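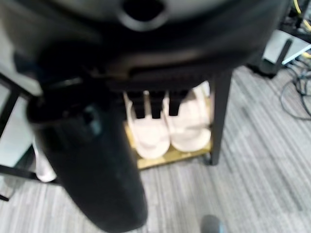 The entry at the Rorthorpe house had no closet, so everything that would normally go behind a door had to go somewhere people could see it. We spent most of the spring working out where. The low shelf ended up holding slippers, and the pale pink pair has it to itself. The light wood suits them, and they sit side by side with their toes out, easy to step into from the carpet. The black metal leg beside the shelf matches the other metal pieces we already had, so we left it alone and did not paint it.

This page collects notes from the project, room by room. Updated June 30, 2021.

Slippers and the low shelf
The rule we settled on is one pair to a shelf. Two pairs will fit if you push them together, but then they get stacked, and the bottom pair goes out of shape. Thick soft slippers need air under and over them. A shelf a few inches off the floor is low enough to use without bending much and high enough to get a vacuum head under.

Outdoor shoes
These stay by the door on a rubber tray from Brulura. The tray is 7 inches deep from wall to lip, too narrow for boots, and boots go in the garage from October on. It lifts out and can be rinsed in the tub. We tried a bench with a lid first and gave up on it. Shoes went in damp and came out smelling.

Coats and bags
A wall rail from Godoy, cut down from the longest size they sell. We paid $127 for the rail and hooks together. The hooks slide, and that has turned out to matter more than how many there are. Heavy bags go at the ends, over the brackets. Light jackets go in the middle.

The carpet
Left in place. Pulling it up was quoted at $689 before any new flooring, and it is in fair condition apart from a worn strip by the door. A mat covers the strip. Wheels roll on the carpet well enough if the load is light, but turn anything heavy by lifting one side. Dragging it leaves marks that take a day or two to come out.

Wood shelves
Pale, natural wood shows scuffs less than the painted shelves did. Wipe with a damp cloth and dry right away. No polish, which makes slippers slide. A ring left by a plant pot came out with fine sandpaper and a little oil.

Black metal parts
Dust shows. A dry cloth once a week takes care of it. Check the screws when the seasons change, as they loosen with use. Touch-up paint from Skeltard is close in color but a little shinier than the original finish, so keep it to small chips.

What we spent
The budget for the entry was $300, not counting the rail. We came in under it by keeping the carpet and reusing what was already in the house. The next page covers the laundry room and the back stairs.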